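Celtside Schools Together
Second progress report to the fund
Prepared by the project coordinator, R. Jankauskaitė

1. Where we are now

The grant period started in September and this report covers the work until the end of April. The purpose of the project did not change: we want that families from the east side and the west side of Celtside have the same real chance to choose a school, and that the town council makes its new enrollment boundaries with parents in the room.

In the first report I wrote that the start was slow. The winter months were better. We held public meetings in both parts of the town, and over 80 parents have now left their contact details and asked to be kept informed. Most of them did not come to any school meeting before. I consider this the most important result until now.

2. The boundary question

The line between the two enrollment areas follows the old railroad. It was first drawn for the parish in 1870 and each later map copied it with small corrections. The council agreed in February to open the line for discussion. Before this, the answer to our letters was always that the matter is technical and belongs to the school office.

We presented our position at the council hearing. We asked for three changes:

– a shared enrollment area for the streets on both sides of the railroad
– a bus from Erkum, paid by the town, so that distance does not decide the school
– enrollment letters in all the languages that families use at home

The bus had support from almost all speakers. The shared area is more difficult. Some parents on the west side are afraid that their children will lose a place, and a few of them said so quite strongly. We invited them to a separate evening in March with a moderator from outside the town. The talk was long and not always friendly, but people stayed until the end and asked for a second evening. It is planned for after the exams.

3. Visits between schools

The exchange part of the project is called Visitz. Classes from one school spend a day in the other one, and the parents are invited for the last hour. In the plan we promised visits for all four schools. Three of them have taken part. The fourth has a new principal since January and asked us to wait until the next school year, which I accepted.

The teachers say that one day is short. They would prefer two days close together, so the children can continue something they began. We tried this once with the fifth grade and would like to do it again, if the budget line for substitute teachers allows.
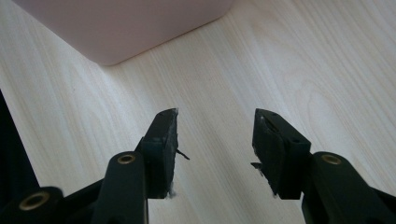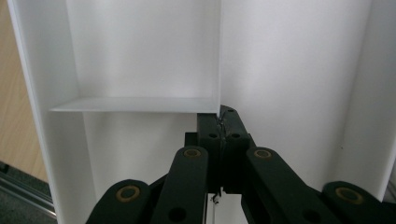
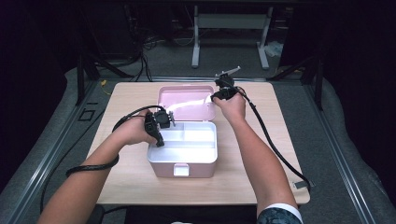
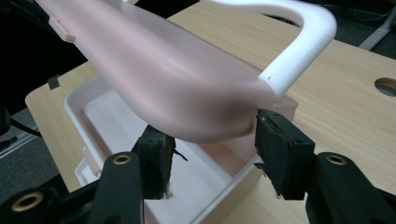

4. Difficulties

The local newspaper wrote about the project in a way that did not help us. The article said that we want to close a school. We never proposed this. We sent a correction and it was printed, but in a small place. For some weeks after, I answered the same question by phone almost every day.

Translation costs more than we planned. A letter to parents must be short and exact, and the first agency gave us texts that the parents in Erkum found cold and hard to follow. Now we work with a smaller office and the reactions are better, although we wait longer for each text.

5. Money

Spending is a little under the plan, mainly because the fourth school did not take part. I ask the fund to allow us to move 30 percent of the unused travel money to translation. The total stays the same. The table with all the lines was sent separately to the finance contact.

6. Next steps

The council will vote on the bus before the summer break. The vote on the shared area is moved to the autumn, after the new enrollment numbers are known. Until then we will:

– hold the second evening with the west side parents
– finish the parents' guide to enrollment and print it
– agree on dates with the fourth school

I would be thankful for an answer about the travel money before June, as the guide goes to translation at that time.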